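2023-04-22
Texture randomization, wrist view, Sument sim

Reran the grasp policy on the Bellitz kitchen set after the March renderer change. Base checkpoint is the same one as before, step 481k, no fine-tuning. Randomization now applies to object albedo only. Lighting and camera pose are fixed so the two runs can be compared. 742 episodes, 30 discarded for physics blowups at reset (mostly interpenetration, Akl is aware of the spawn margin problem).

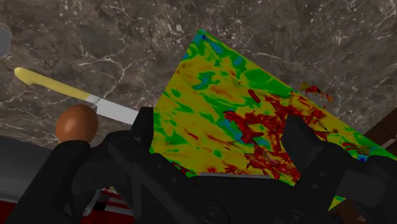

Albedo swaps are drawn per object from the Iline noise bank, seed logged with each episode. Distractors keep their stock materials for now, and the countertop too. The segmentation head has trouble when the noise is high contrast inside one object. With the yellow-green board between the fingers, the dark red shards toward its lower right are the sort of edge I expect it to split on, and the small red and yellow piece off the right edge needs a check against the mesh. Could be a stray face or a UV problem. The egg and knife are plain enough to serve as controls.

To do:
- dump instance masks for the high-contrast seeds
- cap noise frequency at level 2, rerun same seeds
- open the board mesh, look for detached faces
- ask Akl if the spawn margin fix can go in before the rerun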